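To: nestthorpe-kitchen list
Date: 16/04/2020
Subject: Re: Keeping a sourdough starter on very little flour

Hello all,

I read the message below with much interest and I want to answer it point by point, because I have had the same difficulty with flour since the mill shop closed its counter. Please excuse my English where it is stiff. I have baked in three languages but I write well in only one of them, and it is not this one.

> I have been feeding my starter every morning the way
> the Mistura booklet says, equal weights of flour and
> water, and throwing away the rest. With flour so hard
> to get I can not do this any more. Two questions.
> How small can I keep it before it dies? And is it
> true that I can leave it in the fridge and forget it?
> Mine has a gray liquid on top after one week and
> it smells like nail polish. I nearly threw it out.

First, please do not throw it out. The gray liquid is only water and alcohol that separated because the starter is hungry. You can pour it off or stir it in. If you stir it in, the bread will taste more sour, and in my house this is welcome. The smell of nail polish is the same thing, hunger. After two or three feedings it should smell again like yogurt or green apples. What you must throw out is a starter with pink or orange streaks, or with fuzz. In that case wash the jar with very hot water and begin again from nothing.

Now, how small. I keep 5 grams. I know this sounds like a joke to people who keep a full jar, but a starter is not a pet that needs a certain size of house. What matters is the proportion between old starter and new food. In the evening before baking I take my 5 grams and add 30 grams of flour and 30 grams of water. In the morning I have enough for one loaf, and what remains stuck on the walls of the jar is my new 5 grams. I do not clean the jar very well on purpose. I add a spoon of flour and a spoon of water, I let it sit on the table for an hour, and it goes in the fridge until next time. There is no discard in this method at all, so there is nothing to feel guilty about.

A very small starter dries on the surface faster than a big one, so use a small jar. I use one from mustard. The lid must be closed but not screwed tight.

About the fridge. You can leave it one week without any thought. Two weeks is fine also. I once came home after the whole month of November and it was ugly, with a dark layer on top, but under this layer it was alive, and on the third feeding it doubled. I would not make a habit of it. If you must go away for long, feed it stiff before you leave, with half as much water as flour. It becomes a small ball of dough and it eats much more slowly.

You can also dry it. Spread it thin on baking paper, let it dry for a day or two until it breaks like glass, and keep the pieces in an envelope. I have one such envelope behind the tea. It makes me calm.

> My other problem is the flour itself. The only one I
> can find is the Villen whole rye, in big bags. Can I
> feed with that? The booklet says white only.

Yes, you can, and I think it is better. Rye brings more food with it and the starter becomes very active. It will look different, more like wet clay, and it will not make the big bubbles you see in a white starter. Do not worry if it rises less high. Look at the sides of the jar for small holes, and smell it. If you then bake with white flour, the small quantity of rye gives only a few brown dots in the crumb.

For a loaf with this rye I would not go over one third of the total in the beginning. It drinks a lot of water and the dough is sticky until the end. Wet your hands instead of adding flour, especially now when each spoon is counted.

Somebody asked last month for my everyday recipe and I forgot to answer, so I put it now. It is adapted from one I got from the Hoxha bakery, when they still baked at the bottom of our street. I have changed the amounts for a home oven.

350 grams white flour
150 grams whole rye
60 grams starter, fed the evening before
370 grams water, a little warm
10 grams salt

Mix everything except the salt and wait half an hour. Add the salt with wet hands. Fold the dough four times, with half an hour between each. Then leave it until it has grown by half. In my kitchen this takes five hours now and it will take less in summer. Shape it, put it in a bowl with a floured cloth, and leave it in the fridge for the night. Bake it in a closed pot, as hot as your oven can go, for 25 minutes, then 20 minutes more without the lid. Let it cool fully before cutting. Rye needs this time or the inside will be gummy, and I say it as a person who has cut too early very many times.

I wrote all this in more detail on my page, with the table for different jar sizes and the drying method step by step. For those who read the list on a slow connection, I paste the beginning of the page and not the link only.

Small jar, small flour: my notes on a starter

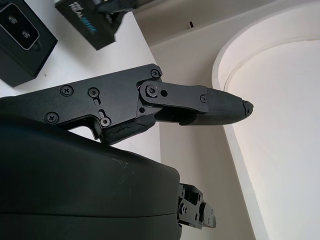 951 words

When I began to bake, I believed that the starter must be fed every day at the same hour. I was even setting an alarm. After one winter of this I had used more flour for the jar than for the bread, and I started to ask which of the rules were really needed. These notes are what is left after I took the other rules away. They are for one person or a small family who bakes once in the week and has no wish to make pancakes from the discard.

The rest is on the page. If you see a mistake in the table, please write to me off the list and I will correct it.

One last question from my side. Has any of you tried to feed with the flour from old dry bread, ground very fine? I have a bag with almost 1000 grams of crumbs and I am curious, but I do not want to risk the only jar. I could try it on a piece from the envelope first.

With good wishes from the top of Nestthorpe, and keep well.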